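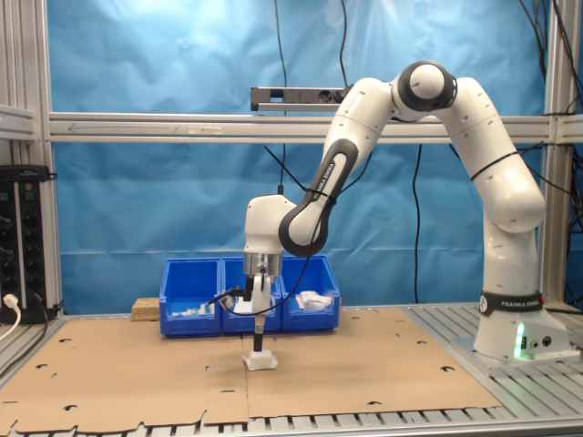 Section 4: Sorting small items into bins

Now for the fun part! Once your Skuvia bins are side by side, a messy table clears up faster than you'd think.

1. Lay a flat piece of cardboard in front of the bins. Small parts slide less on it, and it saves the tabletop from scratches.
2. Pick one kind of item for each bin and stick with it.
3. Put light, crumply things like cloths in a bin of their own - they spread out and bury everything else.
4. Work from the cardboard, one piece at a time.

Note: Small cups and boxes go in open side up, so you can fill them later.

Caution: Do not load any bin past 18 pounds. Lift full bins from underneath, never by the front lip.

Spare bins: order part 362.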